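Drollura Household Help
Laundry and fabric care
Mesh bags for a fine-knit top – does the size of the bag matter?

Posted by Kevser Kırmızıgül
Tags: delicates, mesh bags, sorting

I have a lavender top in a soft knit that has started to pill under the arms and along the side seams. The care label allows a machine wash at low temperature. So far it has gone in with everything else, turned inside out, on the delicates programme at 30 degrees.

I have now bought a large white mesh laundry bag, sold by Borkowska as suitable for jumpers. Laid out flat it takes up a good part of the table, and the top takes up very little of it. My previous bags were much smaller and I threw them out when the zips failed.

What I would like to know:

Does a single light garment need a small bag, or can it go in a large one?
Should it be folded first, or is it acceptable to push it in as it comes?
Can the clean top be kept in a woven basket, or will the weave catch the knit? The basket is a green rectangular one with a handle opening at each end.

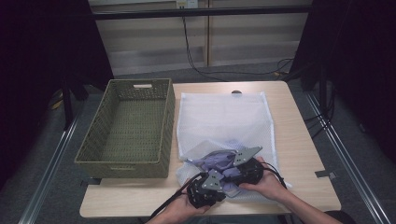
The machine is a front loader with a drum rated for seven kilos. I can set the spin speed separately from the programme. The lowest setting above zero is 400 and I normally leave it at 800. I use a liquid detergent and no softener.

I have read the older thread on bras and tights, but the advice there is mostly about hooks and snagging, and my problem is surface wear.

2 replies

Kwadwo Akpalu
Member, 70 posts

Size matters, but less than how the bag is filled. Pilling comes from fibre rubbing on fibre or on another surface. The mesh keeps zips, buttons and rough cotton away from the knit. It does nothing about the knit rubbing against itself. In a bag that is far too large, a light garment will travel to one end and roll into a ball, and the outer layer of that ball then takes most of the wear.

There are two ways round this. Either put two or three similar pieces in together (same colour group, same weight, nothing with a fastening), or take up the spare length. To do the second, lay the bag flat, place the garment at the closed end, fold the empty part over and hold it with a couple of large plastic safety clips. Do not use metal pins. A cotton tape tied loosely also works if the clips come off in the drum.

On folding: turn the top inside out, smooth it once lengthways and fold it into three. It need not be neat. Pushing it in crumpled is acceptable for a tough fabric, but with a soft knit the creases set during the spin and the fold lines rub. It is easier to load if the mouth of the bag is gathered down to the bottom first, the way one puts on a sock, and then drawn up over the garment. Feeding a soft fabric into an open mouth tends to drag the mesh in with it.

Fill the bag to half at most. The water has to pass through, and a tightly packed bag comes out with detergent still in the middle.

Spin at 400. I would not go above 600 for any fine knit, whatever the programme suggests. Take it out of the bag as soon as the cycle ends and dry it flat.

As for the basket, a woven one is suitable for a dry garment as long as the inside is smooth. Run an old pair of tights over the inner walls and the edges of the handle openings. If the nylon catches anywhere, line the basket.
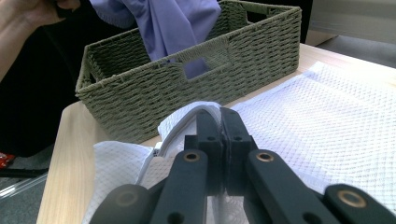
Last changed in June, 11:02

To finish the point about the basket: the handle openings deserve more attention than the walls. A soft garment dropped in loosely settles against the side, and the cloth will sit right across the opening. Anyone who then puts their fingers through to lift the basket is pulling on the knit as well. Fold the top and lay it on the bottom, or line the sides with a pillowcase turned over the rim.

Do not put it away damp. The weave lets some air through the sides, but the floor of the basket sits flat on whatever is under it and dries slowly.

Pills that are already there will not wash out. Remove them with a fabric comb on a flat surface, working in one direction, before the next wash. Buvach make a comb with a fine and a coarse side. The fine side is the one you want.

Zisdale
Guest

i wash 100% of my jumpers in a pillowcase with a knot in it and never had a problem. big bag is fine imo just dont overload the machine. 800 spin also fine

Kevser Kırmızıgül
Original poster

Thank you both. I will try the folded bag at 400 and check the basket with tights. I had not considered the handle openings. The pillowcase I will keep for the lining – I suspect it holds too much detergent for a short cycle.

Reply marked as helpful: Kwadwo Akpalu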